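Warden's Diary, Grevgate Hall of Residence
April 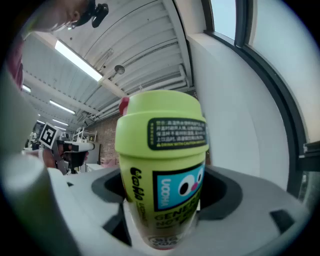 A lime-green reusable cup with its lid on.

The Hall reopened at seven in the morning following the spring recess. The Warden was in attendance from six-thirty. The boiler had been relit the previous evening by the Kowalczyk engineer, who left a written note to the effect that the east wing would be slow to warm. Radiators on the upper landing were still cool at nine o'clock and had come up by eleven. Room 317 remained cold throughout, and the resident was offered the guest room on the first floor, which she accepted.

Arrivals began shortly after eight and continued until late afternoon. Mr. Stockdale kept the door register. By the close of the day 116 residents had signed in. The remainder are expected before teaching resumes, with the exception of two who have written to say that they are delayed by family matters. Both letters have been placed in the file and acknowledged.

The chief business of the day was the new arrangement for hot drinks in the dining hall, which came into force with the first breakfast of term. Under the arrangement, disposable cups are no longer supplied at the counter. Residents may drink from the Hall's china at table, as before, or may bring a lidded cup of their own if they wish to carry a drink upstairs or to lectures. The matter was settled by the House Council in the winter and notice was given in writing before the recess. It was nevertheless plain at breakfast that a good many residents had not read the notice.

Mrs. Sirko, who has charge of the dining hall, handled the first hour with patience. A number of residents asked for paper cups and were shown the china. Three went away without coffee. One young man filled a soup bowl, which Mrs. Sirko permitted on the understanding that he would sit down with it. By the second sitting word had gone around, and the line moved at its usual pace.

The cost of the former practice should be entered here for the benefit of those who come after. Last term the Hall bought paper cups by the case from Brosent, and the steward's accounts show a charge of $523 for the cups and their lids. This sum does not include the cost of the extra trash collection. The Warden had supposed the figure to be a good deal smaller. Mr. Tripathi, who examined the invoices in January and first raised the subject, has asked that the money be set toward the repair of the reading room chairs. The Warden has no objection and will put the request to the Bursar.

Two questions of practice arose and were decided on the spot.

First, as to size. Some of the cups brought to the counter are very large. It was agreed with Mrs. Sirko that a resident is entitled to one measure from the urn, whatever the capacity of the vessel. A second measure may be taken once the line has cleared.

Second, as to washing. Kitchen staff will not wash private cups, and such cups are not to be placed on the dish trolley. The sink in the ground floor pantry is available for the purpose at all hours. Dish soap will be provided. Brushes will not, the last three having disappeared.

The Warden took lunch in the dining hall at the long table. Conversation was chiefly about the journey back. Several residents had come by the early train, which was held outside the junction for the better part of an hour. The soup was leek and potato. It was well received, although the bread ran short and Mrs. Sirko has increased the order.

At two o'clock the Warden met Mr. Hrytsenko in the reading room to inspect the chairs. Fifteen years of use have told on them. Many have worked loose at the back joints and several have lost a stretcher. Mr. Hrytsenko is of the opinion that they can be glued and clamped in the basement workshop, a few at a time, without depriving readers of seats. He has asked for around 50 clamps, which seemed to the Warden a generous number, and it was agreed that he should begin with those already in the workshop and report. The reading room curtains were also looked at. They are faded along the window edge but sound, and no action is proposed this year.

The reading lamps are a more pressing concern. Those supplied by Vedari in the fall have a switch set into the base, and the switches have begun to stick. A resident reported that hers could be turned off only by pulling the plug. The Warden tried four of the lamps and found two to be at fault. Mr. Stockdale has been instructed to take the faulty lamps out of use and to write to the supplier, enclosing a copy of the receipt. Until replacements are received, the old brass lamps will be brought down from the attic. They are heavy and give a yellow light, but they have never given trouble.

A complaint was received at three-thirty concerning the bicycle shed. The lock had been changed during the recess and the new code had been posted only on the inside of the shed door. The Warden accepts that this was of limited use. The code has been sent to all registered cyclists and the paper on the door removed.

Ms. Dervishi called at four in her capacity as President of the House Council. She brought the draft program for the term, which comprises the spring supper, the music evening and the usual talk by a former resident. The date of the music evening conflicts with the choir's rehearsal and must be moved. She asked whether the piano might be tuned beforehand. It has not been tuned since the fall before last, and the Warden gave approval at once.

Ms. Dervishi raised also the position of residents who do not own a lidded cup and would rather not buy one. The Council has considered keeping a shelf of spare cups in the pantry, given by residents who are leaving, to be borrowed and returned. The Warden was in favor, subject to the shelf being cleared at the end of each term. A hand-lettered sign will be put up. It was further agreed that owners should mark their cups with a name or room number, there being a fair amount of confusion already over those left on the windowsill outside the dining hall. Anything unclaimed after a week will go to the shelf.

There was some discussion of safety on the stairs. The Warden recalled the incident of last winter, in which an open cup of tea was dropped on the second flight and a resident going down behind slipped on the wet tread. No lasting harm was done, but the carpet bears the mark. Drinks carried above the ground floor must have a closed lid. This was included in the written notice and will be repeated at the House meeting.

Mail was sorted at five. There were the customary circulars, a postcard from a former resident now teaching abroad, and a parcel for a student who left the Hall two years ago. Mr. Stockdale will forward the parcel. A letter from the insurers asks for a revised list of fire extinguishers, with locations. The list held in the office predates the work on the east wing and will have to be drawn up afresh.

Dinner was served at six-thirty to a nearly full hall. The Warden said grace and gave a short welcome. Residents were thanked for their good humor at breakfast and reminded of the hours of quiet, which run from eleven at night until seven in the morning. A question was asked from the floor about tea in the late evening. The urn will be left on until ten, as in previous terms, and the last person to use it is asked to switch it off at the wall.

The Warden made the evening round at ten-fifteen. The urn was on and was switched off. Two windows were open on the upper corridor and were closed. A light was showing in the music room, where a resident was practicing scales with the soft pedal down. She was given a further ten minutes. The radiator in Room 317 was tried again and was still cold, and the Kowalczyk office will be telephoned first thing.

Rain began at about eleven. Front door locked at eleven-thirty, Mr. Stockdale holding the night key.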